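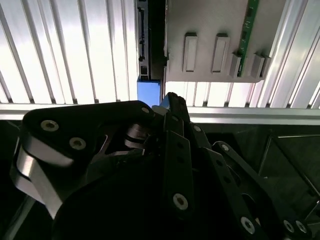
The Tjoa side asked, before the first item was opened, that failed attempts be kept and labeled, because a model trained on clean runs alone has no idea what to do when a caddy sticks.

Stasilard / Rirnadel joint project
Minutes, data collection meeting, Oct 16, 2021
Place: Stallbridge, lower lab

1. Failed attempts
Agreed. Operators will mark each one as slip, jam or stopped by hand. Nothing is to be deleted at the station.

2. Episode count
The target for drive handling stays at 40 episodes per operator. Roughly 34 of the last set can be used. The rest have gaps in the joint log and will be redone.
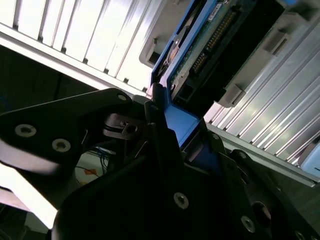
Each episode is to start from a new hand position – operators had been returning to the same one out of habit. Episodes over 20 seconds are kept if the motion is continuous.

3. Wrist camera
Exposure to be locked before each set. Glare from bare metal was raised again and left open. 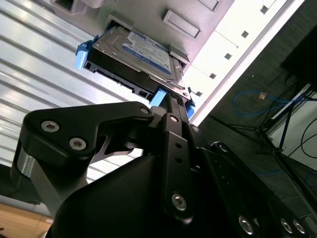 Labels will separate approach, grip, slide and release. Tjoa wanted a fifth label for seating the drive. Not agreed, carried over.

4. Actions
Stallbridge to fix the joint log. Rirnadel to send 5 labeled episodes for comparison.

Next meeting in January.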